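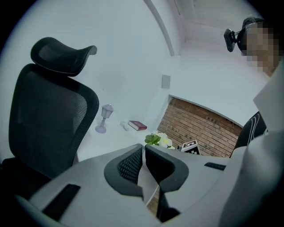
Words by a staff writer at the Ernimach newsletter
November

"People expect it to be like a video game," says the woman who runs the demonstration room at Judeck, putting the kettle on before I've got my coat off. "Then they pick up the gripper and go very quiet, and I know they've understood that their own hand is the thing being copied."

She has been at it for two winters now, first steering an arm from a desk with a pair of levers (she was hopeless, she says, and I don't quite believe her) and lately with the hand-held gripper, which she much prefers. You hold it, you do the job yourself, and the recording goes off to teach the robot. A tabletop with a few ordinary bits on it is plenty to work with - a little lavender lamp like an old street lantern, a dark red book, a potted plant with white flowers, and one of the black-and-white square markers on its box.

"The book is harder than it looks. Lying flat and shut, it gives you nothing to get hold of. With my fingers I'd just slide a nail under the cover, but these fingers haven't got nails, have they? So you have to nudge it to the edge of the table first, and you have to do that slowly enough for somebody else to learn from."

Slowness comes up a good deal. Her current set, which she calls Medeiros after the street she grew up on, stands at 2856 recordings, and she threw out 239 of the early ones for being rushed. "I was showing off," she says, laughing. "Lovely quick movements, no use to anyone."

New people start on 25 goes at a single task, with the camera headset on as well, and she asks them to keep their head still and look at what they're reaching for. Most look away at the last moment, as we all do when we put a cup down. It took her ages to lose the habit, and her family say she now stares at the butter.

Does she miss the levers? "For heavy things, yes, I'd still want to be sat well back at a desk. But I could never feel anything through them. With this I know when the lamp is about to tip, and I think that gets into the recording somehow, though the people at Ando would want me to prove it."

She is starting on cups and saucers next, and has already been told which ones she mustn't borrow from the kitchen.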